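Werora Opens Shared Tableware Room to Residents

Lending shelf of unbreakable glasses and serving pieces now available for household gatherings

2021-04-15

Werora has opened a shared tableware room for residents of its Dai and Prirer buildings, giving households access to party glasses, racks and small serving items that few of them have space to store. The collection holds 93 pieces and may be used free of charge by any registered household.

The room was planned in December, after a survey of residents found that storage was the most common complaint in the smaller apartments. Pieces were chosen for bright color and for materials that do not shatter. A household may borrow a single stemmed glass or a full set, and glasses in green and blue are among the first items listed in the catalog.

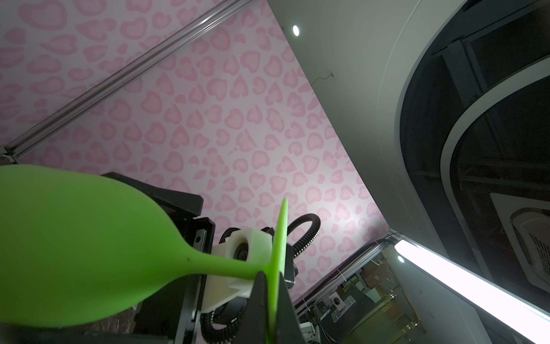 Borrowing is arranged at the building desk during regular hours. Each item is signed out for up to two nights and is to be returned washed and dried by hand. Dishwashers are not permitted for the printed or coated pieces, and the desk will not accept items with food residue. A deposit is not required, although households that return items late on more than one occasion may be asked to wait before borrowing again.

Glasses with a stem are stored hanging upside down by the foot on decorative metal racks. Werora asks residents to use the same method at home where a rack has been borrowed with the set - glasses stacked one inside another tend to stick and mark. The racks should be placed on a level counter and loaded evenly, with the first glasses hung on opposite sides.

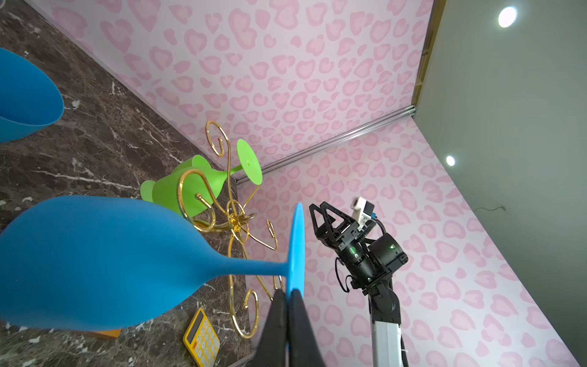 May residents keep a borrowed rack for a longer period?

Racks are lent on the same terms as the glasses and must come back with them. A household that needs a rack for more than two nights may apply at the desk for one extension, which will be granted if no other booking is waiting.

The furnishing of the room was carried out by Stekero, which supplied the shelving and relabeled the storage bins. The total cost of the work was $3,000, paid from the buildings' common fund. A further $1,076 has been set aside for replacement pieces during the first year.

In addition to drinking glasses, the catalog includes cups, funnels, wooden boards and wire stands. These are kept on a separate shelf and may be borrowed individually.
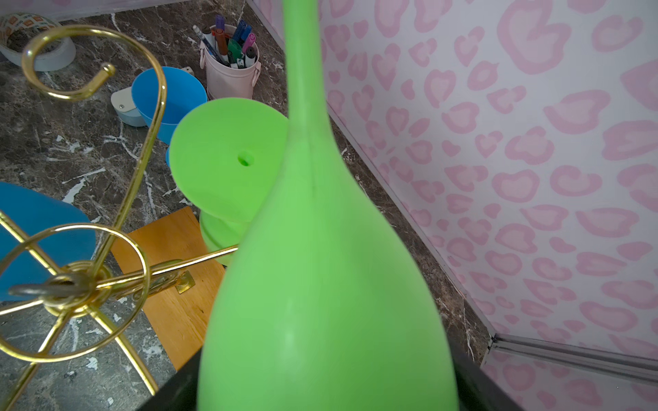

Funnels are to be rinsed immediately after use, particularly with syrup or oil, and wooden boards must not be left to soak. Wire stands should be wiped with a soft dry cloth. Scouring pads and abrasive powders damage the finish and are not to be used on any piece in the collection.

Residents who wish to donate tableware may leave a written offer at the desk. Clear glass, ceramics and items with chips or cracks cannot be accepted at this time. A printed copy of the catalog is available in both lobbies - an updated list will be posted when new pieces are added.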